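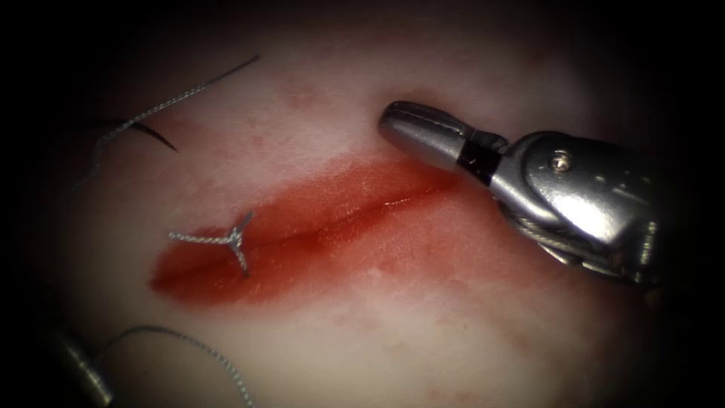

Wer entscheidet darüber, welche Unternehmen bei einer Pride-Parade als Sponsoren auftreten dürfen?

Die Entscheidung liegt beim veranstaltenden Verein, in der Regel beim Vorstand, sofern die Satzung sie nicht der Mitgliederversammlung vorbehält.

2020-04-10
Deok-su Shim

Abbildung 1. Robotischer Nadelhalter an einer linearen Inzision, Gewebeoberfläche mit Blutspur.

4.2 Vergabe von Sponsorenplätzen

Ausgewertet wurden 287 Vereinbarungen zwischen Trägervereinen und Unternehmen, die für Paraden in Emau und Pillstead geschlossen wurden. In 202 Fällen lag die Vereinbarung schriftlich und von beiden Seiten unterzeichnet vor. Die übrigen ließen sich aus Protokollen und Schriftwechseln rekonstruieren und wurden getrennt kodiert. Reine Sachspenden ohne Gegenleistung blieben unberücksichtigt.

In Emau besteht ein Kriterienkatalog, der vor jeder Saison im Mai beschlossen wird. Er verlangt von den Unternehmen eine Auskunft über betriebliche Antidiskriminierungsregeln sowie über Parteispenden. Der Vorstand kann einen Antrag ohne Anhörung zurückstellen, eine endgültige Ablehnung bedarf jedoch der Begründung. Pillstead kennt kein vergleichbares Verfahren. Die Plätze im Zug werden dort nach Eingang der Anmeldung vergeben, wobei Gruppen mit mehr als 100 Teilnehmenden einen eigenen Ordnerdienst nachweisen müssen.

Der Unterschied zeigt sich besonders am Fall Distix. Das Unternehmen beantragte in beiden Städten einen Wagen an der Spitze des Zuges. In Pillstead wurde der Antrag bewilligt. In Emau wies der Verein dem Unternehmen einen Platz im hinteren Drittel zu und untersagte das Verteilen von Werbemitteln. Die daraufhin geführte Auseinandersetzung betraf weniger die Höhe des Beitrags als die Frage, ob ein zahlender Partner Anspruch auf Sichtbarkeit hat. Mehrere kleinere Gruppen kündigten an, dem Zug fernzubleiben, falls die Platzierung nachträglich geändert werde.

Die Stiftung Ruotsalainen nimmt eine Sonderstellung ein. Sie fördert beide Veranstaltungen, verzichtet aber auf die Nennung im Programm. Nach Auffassung der befragten Vorstandsmitglieder erleichtert dies die Ablehnung anderer Geldgeber, schafft zugleich aber eine Abhängigkeit, die gegenüber den Mitgliedern nur unvollständig offengelegt wird. In Pillstead war die Förderung in den Kassenberichten lediglich unter den sonstigen Einnahmen verbucht.

Zu beachten ist ferner die Staffelung der Standgebühren. Selbsthilfegruppen entrichten in Emau 50 Euro, gewerbliche Anbieter einen Satz, der jährlich neu verhandelt wird. Eine Befreiung auf Antrag ist vorgesehen, wurde im Untersuchungszeitraum jedoch selten beansprucht. Ob dies auf fehlenden Bedarf oder auf mangelnde Kenntnis der Regelung zurückgeht, lässt sich anhand der Akten nicht klären und wird in Abschnitt 4.3 anhand der Interviews behandelt.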